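Hirunden Robotics Club
Handout 4: Two Arms, One Table

Welcome back! If you made it through Handout 3 with your wrist joints still calibrated, you are ready for the fun part. Up to now we have driven one arm at a time. From this session on we use both, and I promise it feels completely different (the first time both grippers do what you meant, you will want to tell everybody in the hallway).

What you need before you start
- Your login for the Uvine control software. Old logins from the spring term still work.
- The lab notebook, the paper one. Write in pen.
- Your team's task card.
- Handout 3, for the joint names. We use the same names for both arms, with L or R in front, so L4 is the fourth joint on the left.

Words we will use
Handover: one gripper gives an object to the other without setting it down.
Meeting point: the spot over the table where the handover happens. You choose it and save it.
Overlap: the 700 milliseconds when both grippers are closed on the same object. Shorter than that and things drop. Longer and the two arms start to pull against each other, and you will hear the motors complain.
Home: arms folded back, grippers open. Always begin and end a run from home.

Picking a meeting point
Most teams want to put it dead center and high up, and I get it, it looks great from there. Try low first. If something slips from a low meeting point it lands close by and you can carry on with the run. A high one gives you more room for the wrists, so move up once your timing is good.

Think about the elbows too! The grippers are what everybody watches, but the elbows are what bump. Run the whole path once at the slowest speed with nothing in the grippers, and have one teammate watch only the elbows.

The handover, step by step
1. Send both arms home. Say "home" out loud so your teammates know.
2. Check that the cables can swing freely on both sides. A cable that looks fine at home can go tight when the wrist turns over.
3. Pick up the object with the giving arm. Grip it near one end and leave plenty for the other arm to take.
4. Bring the giving arm to the meeting point and let it settle. Count one breath.
5. Bring in the receiving arm slowly, from the side. With the grippers facing each other and their fingers this close, go down to the smallest step size and use the arrow keys, not the joystick. 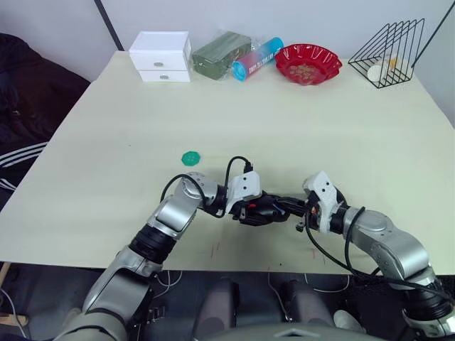

6. Close the receiving gripper. Hold for the overlap.
7. Open the giving gripper and back it straight out the way it came. No twisting on the way out, please.
8. Send the giving arm home, then set the object down with the other one.

Log sheet
Each team does 20 handovers with the left arm giving. Then swap, so the right arm gives, and do the set again. Mark each run as clean, touched or dropped. Touched means the object shifted in the fingers but stayed up. Drops are good data, so write down where in the path it happened and what your step size was.

Run 21 is a free run. Use any object from your task card, any meeting point, any path you like. Last year's Sumero team used theirs to pass a spoon back and forth until the session ended, and it was glorious.

For next time
Read the Engelbrecht worksheet on gripper force, first two pages only. Bring one small object from home that you think will be hard to hand over. Soft things are harder than you expect!

Open lab is in the usual room until 6 p.m. Sign the sheet when you leave.

Hirunden Robotics Club | Handouts | Contact the club | Back to top
This site uses cookies to remember your settings. Accept | Manage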